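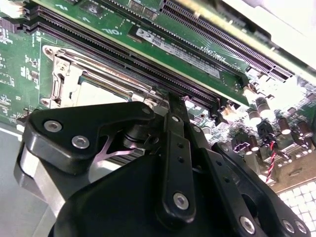 One reviewer of the April draft objected that most office desktops get replaced for slowness when a memory upgrade would have done, and asked that the talk open with that point.

**Opening (2 min)**
- Take the objection first. It holds for the Brudport office, less so for Dolia.
- Slots on the board set the ceiling. Check the manual before ordering.

**Replacement cycle**
- Current policy: 5 years, no exceptions.
- Proposed: review at year 5, retire at year 10 or on failure.
- Inventory stands at about 700 machines. Dustuver holds the asset list; serial numbers are incomplete.

**Costs**
- Labor is the larger share. Show the Peñalver quote, then the in-house estimate.
- Skip the tax slide if running late.

**Questions**
- Expect one on operating system support. Answer: it overrides everything on the cycle slide.
- Handouts are by the door.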